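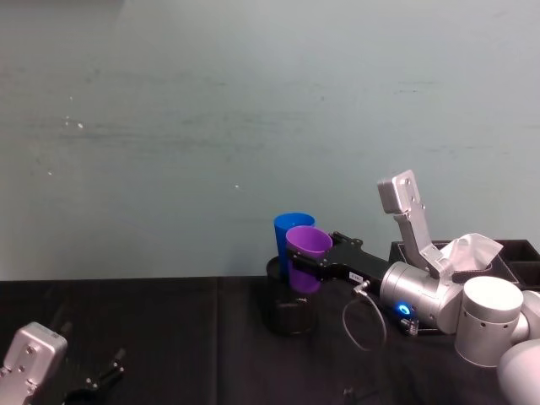 Gripper Release Fault, Cell 37: Photo Gallery

This gallery accompanies the Lelard incident summary on the gripper release fault recorded in November at the Trusonness test laboratory. The fault occurred during a two-arm cup handling program running on Plitik control software. No injuries were reported.

Right arm at the holder. The gripper has the purple cup by its right side, with the blue cup directly behind it. The fault log lists code 511 on the right arm: an open command was accepted, and the fingers stayed closed while the arm began to withdraw. The arm pulled against its load until the force limit stopped it.
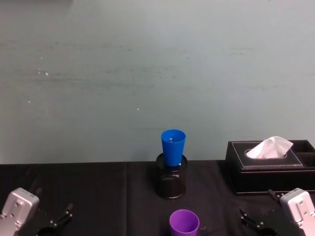 Code 511 was traced to a position reading that the controller treated as valid after it had expired. The Đào review team repeated the release command 2,000 times and reproduced the fault under code 709 as well, which had previously been classed as a warning only. Both codes now stop both arms. Staff must also confirm that the two grippers are open and clear of the cups, as they are with the purple cup standing between them and the blue one in the black holder, before anyone reaches over the table.

Requests for the full report should be directed to the Lelard safety office.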